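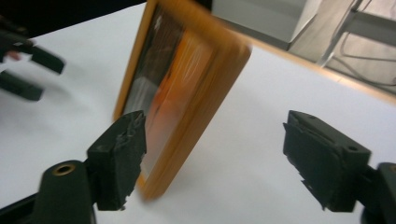

Slide 1. Start with the claim in the Namico brochure, that art on the wall makes office staff calmer. Read it out slowly, then ask who in the room believes it. Kamarul Halim sent me the study behind it – 50 people, one building, no second visit in March as promised. A picture behind glass in an orange-yellow border may well cheer up a hallway. I'd want more than a mood survey before paying for 254 of them.

Slide 2. Kudholm numbers. Pause here. Ask what "felt better" was compared with. Man-lok Tsai will probably object, let him.

Slide 3. Cost. Chiang quoted 3714 dollars for the first floor, hanging not included. Say that twice.

If time is short skip Daltatlow – weak case anyway, and go to questions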